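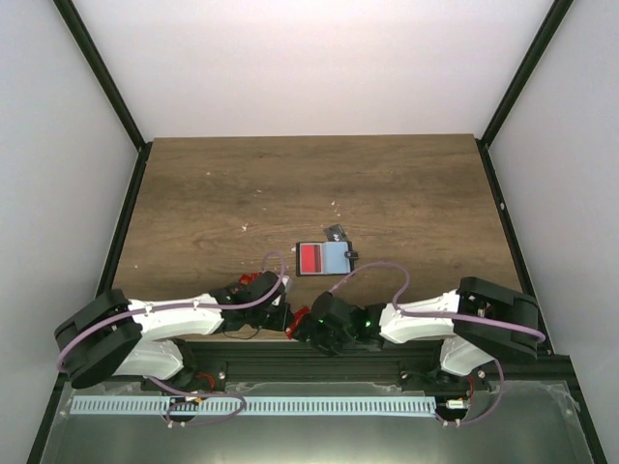 Jomar 看完回了我一句：两条胳膊加起来比你那辆旧车还贵，就为了摆弄一个卡包？我没法反驳，只能老老实实把这个东西从头写一遍。下面会比较长，分着发。

1/
先说立场：我对"家里装一套双臂就能干家务"这件事，从头到尾不太信。装这套东西是因为和 Ziad 在共用工作间里吵了一架，他说现在的开源方案已经够用，我说你那是看视频看的。吵到最后变成合伙买零件，两个人都觉得自己能赢。

2/
目前的账：机械部分和电机花了 3,543，电源、线材、型材、三面灰色围板这些杂七杂八又是 3,128。工具不算，工作间本来就有。Ziad 坚持围板不该算进成本，说那是"环境"。没有环境它抓什么？算进去。

3/
围板是我后来坚持加的。之前后面是敞开的，别人一走过去背景就变，白天和傍晚的光也不一样，策略跑起来像换了个脑子。围上三面灰板以后稳定多了。
但请注意这说明什么：为了让它干活，我们先给它盖了一间小屋。你家餐桌有围板吗？

4/
说说走线，这是我最不满意的地方。淡紫色那两根线，从肩部一路拉到夹爪上方，拱起来一个大弯。留短了，手腕一转就绷；留长了，就是现在这样，两边底下还各垂一圈。
买淡紫色是因为当时店里打折，别问审美。

5/
有人私信问为什么不走内部线槽。因为这个版本的连杆里面没有地方。Říha 的改版图纸里有一个带槽的，我打印过一根，装上去拧螺丝时就裂了。也可能是我打印参数不行，这个锅先一人一半。

6/
任务本身：一个打开的小卡包，一条胳膊按住，另一条去捏右边那个小黑扣舌，合上，扣好。人做这个动作连眼睛都不用看。
选它是 Ziad 的主意。我原本提议叠毛巾，他说叠毛巾大家都做烂了。后来我怀疑他是知道毛巾更难。

7/
采了多少数据？遥操作一共 2,552 条，两个人轮着来，前前后后弄到十月。里面有多少是废的我们意见不一。我的标准是中途重新抓过一次就算废，他的标准是最后扣上了就算好。按我的标准要扔掉一大截，按他的标准几乎不用扔。
你看别人报成功率的时候，先问问他是哪一派的。

8/
插一句。Yiğit Öztürkmen 昨晚在群里说，桌子上那么多白色碎屑你们也不擦。擦过，过两天又有。工作间里还有别人在锯东西，我总不能让全屋停工。
他接着问碎屑会不会影响视觉。我的回答是不知道，没做过对照。Ziad 的回答是"模型见得多了就鲁棒了"。这句话我每次听到血压都高一点。

9/
讲讲实际表现。上周末尾连着跑了一晚上，卡包放在桌子中间、开口方向和训练时差不多，大多数时候能合上。扣舌是另一回事，经常是压在扣位旁边，夹爪松开，胳膊若无其事地回到原位，好像自己干完了。
它不知道自己没扣上。这一点比扣不上更让我不放心。

10/
把卡包转个角度，情况立刻难看。两只夹爪会凑到一起，互相让一下，再凑过去，像两个人在窄门口客气。有一次直接碰上了，右边那只的外壳磕掉一个小角。之后我加了一个最小间距限制，碰是不碰了，但有些姿势也就够不到了。

11/
Ziad 说我要求太高。他的原话是"你不能拿五年后的标准要求现在"。可以，那宣传的时候也请不要拿五年后的效果来卖现在的零件。Irkulari 那个套件页面上写着"开箱即用的双手灵巧操作"，我开箱之后用了整整一个下午在给电机编号。

12/
公平起见，也说点好的。
硬件比我想的结实。前面那根黑色横梁把两个底座固定住以后，晃动基本消失，之前夹在桌沿上的时候每次急停整张桌子都跟着点头。
左右两条臂几乎是镜像装的，坏了零件好换，这个我服气。
夹爪的力度调好之后，没有再把卡包捏出印子。

13/
Bautista Núñez 问能不能开放数据。可以，但要等我们把"废"的定义吵出结果。我倾向于两个标签都放上去，让用的人自己选。Ziad 嫌麻烦，目前拖着。

14/
还有几位问 Sorard 的控制板值不值得换。我手上没有，只在 Grerkham 那边的工作间摸过一次，感觉延迟低一点，但那台机器臂长和我的不一样，没法比。没有用过的东西我不推荐，也不劝退。

15/
前面的金属托盘也有人提。原本是想接掉下来的螺丝，确实接住过几颗，缺点是反光厉害。我想贴一层哑光膜，Ziad 说贴了数据分布就变了，之前采的怕不好用。你看，一张膜都不敢贴，这就是"鲁棒"。

16/
接下来准备做的事，按顺序：
把线重新扎一遍，肩部加一个固定点；
加一个判断扣上没有的步骤，哪怕很笨，合完以后拉一下试试也行；
换一个没见过的卡包，颜色完全不同的那种，不重新训练，直接跑。
第三条 Ziad 不太愿意，说不公平。我觉得这是整件事里最公平的一条。

17/
赌注也交代一下，好几个人在问。新卡包连扣 5 次，允许失败一次。他赢，我把这个串置顶一个月并且改名叫"我错了"；我赢，他负责把两条胳膊的线全部重走。
Jomar 两边都押了，押的是晚饭。

18/
评论里说我是"为了唱衰而唱衰"的那位：钱是我出的一半，螺丝是我拧的一多半，晚上十一点还在工作间给夹爪换垫片的也是我。能扣上我当然高兴。
线扎完再更新，先睡了。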